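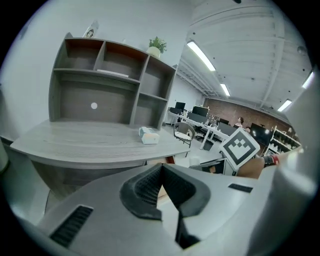 3.2 Shared desks and the things people leave behind

When we began visiting the offices at Brestdale, we expected the move to shared desks to show up mostly in where people sat. It showed up far more in where they put their belongings, and we spent many pleasant hours listening to people talk about mugs, sweaters and family photographs. The desk in Figure 2, with its gray wood-grain top and a matching hutch divided into five open compartments, is a good example of what our participants called "polite" furniture: there are places to put things, but every one of them can be seen into. Iman Naciri, who led the interviews, found that people with open shelves tended to claim one compartment and leave the others alone, even when they had used the same desk for months.

Figure 2. Desk with open hutch, one of the furniture types discussed in this section.

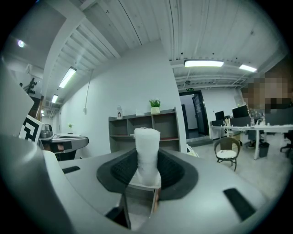 We asked all 407 respondents how they felt about leaving personal things out overnight. More than 80 said they never did it, and many of these wrote long and rather touching notes in the margin. One woman at Sundmont had carried the same small plant home every Friday since February - on the bus, in a shoebox. Others told us they would happily leave a book or a cardigan, but would think twice about anything with a name on it.

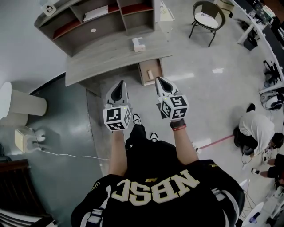

The 20 follow-up interviews helped us make sense of this. People did not seem much afraid of theft. What bothered them was the thought of a colleague having to move their things aside, and the small awkwardness that might come with it the next morning. Gualtiero Testa has described a similar feeling among library users, who will gather up a whole afternoon's papers before going for coffee. We return to his work in Section 4, where we look at closed lockers and at how far people are willing to walk to reach them.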